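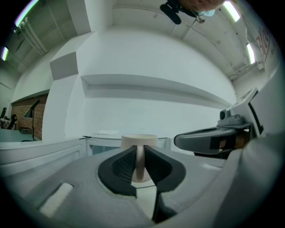 **Figure 3.** A cup held between the two fingers of the hand-held gripper, as recorded by the tool's own wide-angle camera.

### 5.2 The slip that was not a slip

The Selham policy failed most often at the one thing we had told our funders it could do, namely letting go. In 40 of 200 placement trials the fingers opened, paused, and closed again on the cup, sometimes up to three times, before the arm carried it back to where it had started. The first author's notes from the opening session call this behavior "indecisive." Later notes use shorter words.

We first blamed the hardware. Endang Majimbun replaced the finger pads and rebuilt the left linkage, and the failure rate did not move. We then blamed the lighting, which is what one does in this field when the hardware has been cleared.

The fault was in the demonstrations. Finger width was logged on a separate clock from the video, and after a firmware update the two drifted apart over a long recording. By the end of a session, the width signal lagged the images badly enough that an open hand was labeled as a closing one. The policy learned this faithfully. It was, by some margin, the best-learned part of the task.

Kamarul Majimbun found the drift while plotting something else. We discarded the affected sessions, resynchronized both streams at the start of every episode, and added a check that rejects any recording whose clocks disagree by more than 50 ms. The Runden baseline, trained on the same files, had the same problem, and we had previously reported it as a weakness of the baseline. Corrected results for both appear in Section 5.3.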